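Home | News | Technical Notes | Members | Library | Contact

Print this page | E-mail this page

28/03/2020
By the Technical Editor

Moisture content and the solid timber top: notes from the Holach bench trial

Members who make or maintain solid timber furniture will be familiar with the seasonal complaint. A top is flat when it leaves the shop in winter and cupped by the end of the following summer, or the reverse, depending on where it has gone to live. The technical group has finished its review of the Holach bench trial and the main points are set out in this item. The full tables are held in the library under report 941.

Timber gives up or takes on water until it is in balance with the air. The figure at which it settles is the equilibrium moisture content, or EMC. At a given temperature it is governed almost entirely by relative humidity. A heated room at 30 per cent relative humidity will bring most species to something near 6 per cent moisture. An unheated shed at 80 per cent will take the same board to about 16. The movement between those two states is what the maker has to allow for.

Movement along the grain is small enough to ignore in furniture. Movement across the grain is not, and it differs with the cut. In most hardwoods the tangential movement (along the growth rings) is between one and a half and two times the radial movement (across them). A backsawn board therefore moves more across its width than a quartersawn board of the same species, and it will also tend to cup, with the face that was nearer the bark going hollow as it dries.

The trial used glued-up panels made from a single delivery of pale hardwood, conditioned together in the Stavier store before machining. Panels were 26 mm thick as finished. Half were backsawn and half quartersawn. Each was fixed to a steel underframe by one of three methods: slotted angle brackets, timber buttons in a groove, or plain screws through a tight clearance hole. The third method was included as a control and is not recommended for any solid top. 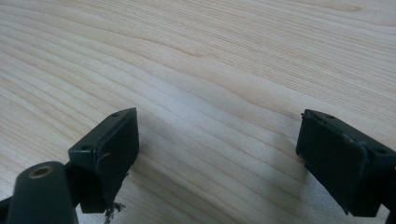 Molo writes that the store figures ought to be treated with some caution, as a stack conditioned on close stickers against a wall will dry unevenly, and a pin meter pushed 3 mm into the face says very little about the core. In Molo's view the boards should have been sampled by oven drying at both ends of the conditioning period, with the meter used only as a check between times.

The point is accepted. Oven-dry samples were taken at the start but not at the end, and the report says so. A pin meter reads the wettest path between its pins, and with uninsulated pins a damp surface will mask a dry core. Insulated pins driven to one quarter of the thickness give a fair estimate of the average in a board that is drying steadily. They do not do so in a board that has been drying and has lately been rewetted. Temperature and species corrections must also be applied, and the built-in species tables on older meters are not always suitable for plantation stock.

On fixing, the results were in line with expectation. The slotted brackets and the buttons both let the panels move without visible distress. The screwed panels held for the first part of the dry cycle and then opened at the glue lines, beginning at the ends. In two cases the split did not follow the glue line but ran beside it. Button fixings performed a little better than brackets where the groove had been cut with generous clearance, and a little worse where it had not. A button that bottoms out in its groove is a fixed fastener and should be thought of as one.

Where brackets are used, the slot must run across the grain of the top. This sounds elementary, but it was found the wrong way round on one of the Lau frames and was corrected before the cycle began. The screw should be set at mid-slot if the top is at mid-range moisture when fitted, or biased toward one end if it is not. Screws should be firm and not fully tightened.

Finish was not a variable in the trial, though a number of members have asked about it. A film finish slows the exchange of moisture and does not stop it. The main benefit is in smoothing out short swings in the weather. Over a full season a sealed top and a bare one will arrive at much the same place. The practical fault to avoid is finishing the upper face well and leaving the underside bare. The two faces then respond at different rates and the top will cup for a time even if it was glued up correctly. The same number of coats should go on both faces, and the end grain should be given at least one more.

For estimating purposes, the following working method is suggested. Take the expected change in moisture content in percentage points, multiply by the coefficient for the species and cut, and multiply again by the width in millimetres. For a top 900 mm wide, a change of 5 points and a tangential coefficient of 0.003 per point, the movement is 13.5 mm. Allowance should be made on both sides of a centre fixing, so each outer slot needs to take up half of that figure, with a margin for errors in setting out.

A further cycle using thicker panels is planned for June. Members with suitable stock, in lengths that will give matched pairs, should write to the library quoting the report number. Paper copies of the tables run to 135 pages and will be posted on request to those who cannot use the electronic version.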